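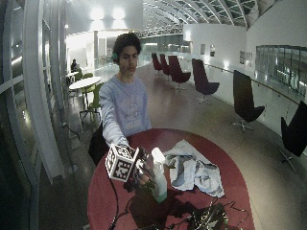 *Fig. 1. Spray bottle and cloth on a round red table, concourse seating.*

## Unit 8: Wiping down shared tables

Most of what gets taught about table cleaning is habit passed along as fact. These notes go with the practical and should be read with some doubt, mine included.

**What the product sheet claims.** Sesholm, the spray we use in this unit, promises a clean surface in 60 seconds. Sixty seconds of what? The sheet doesn't say whether the table should stay wet for that long or whether the clock starts when you pick up the cloth. Until somebody shows me otherwise, read it as wet time and wait it out.

**Spray the cloth or spray the table?** The Filasach handout says table, always. The Nazarenko one says cloth, always. Neither gives a test. My own view:

- Light dust, or anything electrical nearby: spray the cloth, away from the table.
- Sticky rings: spray the spot directly and leave it alone for a bit.
- Glossy tops: use less than you think. Streaks are mostly extra product.

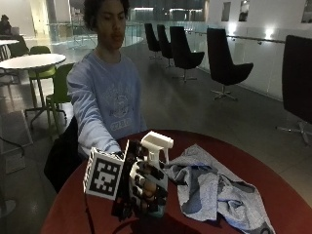 Grip matters more than the handouts admit. Hold the bottle high, close to the trigger, and keep the other hand free for the cloth. People who set the bottle down between every squeeze take longer and tend to miss the rim. On a round table the rim is the part to watch – straight back-and-forth strokes suit a square top and leave the curve half done. Go around the edge first, then work across the middle.

**Folded or bunched cloth.** A folded cloth gives you fresh faces to turn to. A bunched one is quicker to grab, and I'm not convinced it cleans any worse on a lightly used table. The Tristosach trial is often quoted here: 127 tables out of 175 "improved" with folding. Improved by whose eye? There was no unfolded group to compare with.

**For next class:** do one table each way, look at both from a low angle against the light, and write down what you see before you talk to your partner.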